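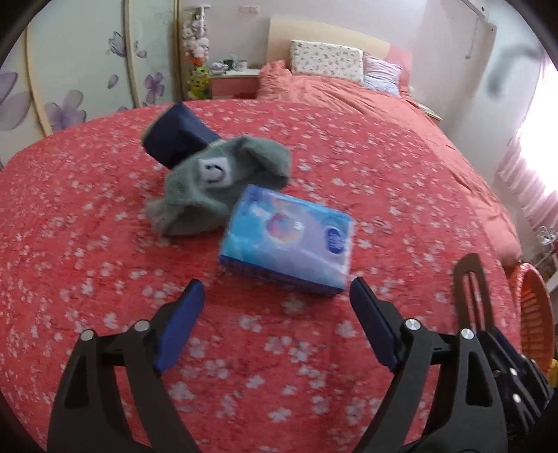 Travel & Places / News for media

Drimar opens walking route along the old harbor in Stiltham

New route joins the fish market, the rope yards and the lighthouse hill, with rooms to rent in family homes on the way

STILTHAM — The travel company Drimar will open in June a new walking route through the harbor side of Stiltham, a town which most visitors until now have seen only from the window of the ferry bus. The route is called the Savchuk Walk, after the family who kept the rope yards for three generations, and it takes 2 days at an easy pace.

The walk begins at the fish market, where the first boats come in before 6 in the morning, and goes along the sea wall to the rope yards. From there it climbs through the upper streets to the lighthouse hill. The second day follows the coast path to the village of Zernero, where guests can swim, eat lunch in the square and return to Stiltham by the evening boat.

"People come to Stiltham to change from the bus to the ferry, and they have forty minutes, and they drink a coffee," said Hanna Hrynyshyn, head of routes at Drimar. "I was one of these people myself. Then one winter the ferry was canceled and I stayed the night. In the morning I walked up to the lighthouse and I decided that we must do something here."

Guests sleep in family homes near the route. Drimar has agreements with 9 households in the town and in Zernero, and each of them offers one or two rooms with breakfast. Towels and bed linen are included in the price.
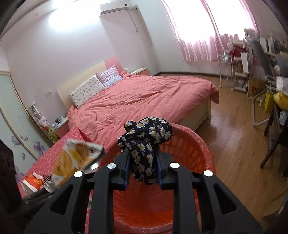 Breakfast is served from 7, and hosts can prepare a packed lunch if they are told the evening before. Large bags are carried between the houses by van, so that guests need only a small backpack for the day.

The path up the lighthouse hill has 591 steps, and there are benches at several turns. For guests who do not wish to climb, a small bus leaves from the rope yards every hour in the afternoon. The lighthouse itself is open to visitors until sunset.

Local guide Hryhorii Kobzar will lead the walk in English on most mornings of the season. He grew up two streets from the market and worked on the boats before he became a guide. "I show the places where I bought bread as a boy, and some of them still sell bread," he said. "The old signs on the rope yards are in three languages, and I like to stop there for a long time. Maybe too long, my groups tell me."

Each group has no more than twelve people. It is also possible to walk alone with the printed map, which shows drinking water, shade and the boat times from Zernero. The map can be taken for free at the Drimar desk in the ferry hall.

The guided walk costs 80 euros per person, without the room. Children under ten walk free with an adult. Bookings are open now at the Drimar desk and by telephone — the line is answered from 9 in the morning until 5 in the afternoon.

Journalists who would like to join a walk before the opening are asked to write to the Drimar press office.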